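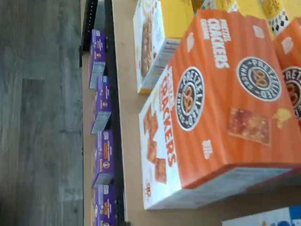 Aksoy says loaded metal shelving should never stand on a floating floor. Is that always true?

slatepatch

I have a small rented unit in Cumville, at ground level, on a concrete slab. Last winter the landlord put in a gray wood-look floor, click-together planks over a thin foam underlay. Nothing is glued. I want to keep metal shelving along one wall for stock, the kind with black slotted uprights that you put together with a mallet.

Aksoy sold the landlord the planks. I called them about a different matter (a transition strip by the restroom door) and mentioned the shelving. The man on the phone said the weight would pin the floor so it couldn't move, and the joints would open up or the planks would buckle somewhere else in the room. He said this would void the warranty. When I asked how much weight was too much, he said he didn't have a number.

The shelving is Sindeo. With everything loaded I work it out at 369 pounds for one unit, including the unit itself. Most of what I store is small boxed goods, so the weight is spread over the shelves fairly evenly. The instructions give a limit per shelf but say nothing about floors.

What I'd like to know:

Is 369 pounds on four feet a problem for this type of floor?

Would a sheet of something under the feet help, or does that only matter for dents?

If it is a problem, can I cut the floor out under the shelving? The landlord hasn't said no, but I haven't asked in writing either.

The room is 46 feet long and the planks run the long way. The store in Cumville did not use any transition strips in the middle.

gable_and_post

You have two separate problems and the store mixed them together.

One is denting. Four small metal feet put a lot of load on a small area. The foam under the planks compresses, the joint nearest the foot flexes every time you load or unload, and after a while the locking edge can crack. You fix that by spreading the load. Plastic foot caps are a start, but they are small. A strip of 3/4 inch plywood under each pair of feet, front to back, is better. Sand the edges so you don't scrape the floor when you slide it in. Check that the unit is plumb afterward, and fasten it to the wall studs. Do that last part even if you ignore everything else I wrote.

The other problem is pinning. A floating floor grows and shrinks as a single sheet. It needs to slide a little at the walls. If you put a heavy load on one side only, the floor moves away from that side and toward the open side, and normally that works fine as long as there is a gap at the other wall. Trouble starts when it's held on both sides. So put all the shelving along one wall and keep the opposite wall light. The usual mistake is a row of shelves on each side and an aisle down the middle.

A full bookcase weighs as much as your unit, and people stand those on floating floors all the time. I would not lose sleep over one unit at 369. If you plan on six of them, add it up again.

I am more worried about the 46 feet with no break. A lot of plank makers want a transition strip well before that. Find the exact product and read the sheet for the maximum run. If the installer went over it, you may get buckling with no shelving in the room at all, and you'll want that on record before anybody points at your shelves.

slatepatch

Thanks. All of it would be on one wall. I found a leftover carton and the name on it is Ollham. I'll look for the sheet on Monday.
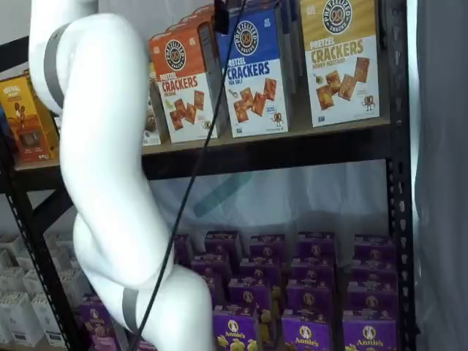
Boxes on the shelving.

northbound401

Don't put it on there. I had the same thing happen with a freezer and the whole floor came up in the hallway, had to pull it all out. Floating floors are junk for commercial. Tell the landlord to glue it down.

third_stair_creaks

I'd agree with gable_and_post on the weight. A few things to add from fitting out two stockrooms.

Check the gap at the wall before the shelving goes in. Pull a short piece of baseboard or quarter round and look. If the planks are tight to the drywall, have that fixed first, while you can still reach it. With a multi-tool and a vacuum it takes an evening. After the shelves are loaded you will have to empty them to get there.

Don't screw anything down through the planks. Some shelving has holes in the foot plates for floor anchors. On a floating floor those anchors go through the plank and into the slab, and that does lock the floor in place. Fasten to the wall only. If the wall is block, use sleeve anchors.

On cutting the floor out: it works, and it's how kitchen cabinets are often handled. The shelving stands on the slab and the planks stop short of it with a trim piece along the edge. But then you own that layout. If you move out, the landlord has a bare strip of concrete along one wall and will take it out of your deposit. I paid almost $300 for a strip like that, and it was a short one. Get permission in writing, keep the offcuts, and mark on the back which row they came from.

Put the heavy items on the bottom shelf. It does nothing for the floor, but the unit will stand better.

As for the warranty, ask Aksoy to send you the page that says it. Stores repeat things. If the page exists it should give a weight or name the kinds of fixtures that are excluded, usually kitchen islands and built-in cabinets. Freestanding shelving may not be on the list.

slatepatch

The Ollham sheet says to use a transition on long runs, and the limit is shorter than my room. I have sent it to the landlord. It lists fixed cabinets and islands as excluded and does not mention shelving. I'm going with plywood strips and wall brackets for now, and I'll pull the quarter round this week to check the gap.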